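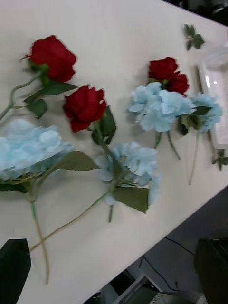 Grasp selection in clutter starts with a choice of what to segment. Last time we treated each object as one mask, and for boxes and cups that was good enough. It breaks down on things with a graspable part and a fragile part. Take the wrist view of the roses and hydrangeas: the planner wants to close on a stem, but two of the stems cross near the bottom of the view, and a mask that follows one of them can easily jump to the other at the crossing. The blooms have the opposite problem. They are easy to find and overlap so much that the pair of roses at the upper right tends to merge into one blob.

Home | Syllabus | Notes | Labs | Staff

Notes 8: Part-level masks and stem grasps
Aitana Bravo, Mar 21, 2020

1. Two masks per object

The Vedora segmenter returns a bloom mask and a stem mask, plus a link score between every bloom and every stem. Keep the highest score for each bloom and drop the rest. If two blooms claim the same stem, leave both out and look again from a new pose.

2. Tracing through a crossing

Skeletonize the stem mask and walk it from the bloom end. At a branch pixel, compare the direction of the last 8 pixels with each outgoing branch and take the smallest turn. This assumes stems bend slowly. Leaves break the assumption — mask them first.

3. Sampling grasps

Sample 2000 candidates along the traced stems. For each one:

- set the closing direction perpendicular to the local stem direction
- reject it if either finger lands on another stem or a bloom
- reject it if the approach hits the table or a tray rim
- score what is left by clearance

Red against white is an easy contrast. Pale blue against white is not, so do not tune your threshold on roses alone.

4. For the lab

Run the tracer on the recorded views before you touch the arm. Log every rejected candidate with its reason. Questions about the Soduvus planner node go to Dexter Pascual.

Related
Notes 7: Depth cleanup on thin objects
Notes 9: Choosing the next view
Lab 4: Hand-eye calibration
Reading list (Consuelo Cuesta)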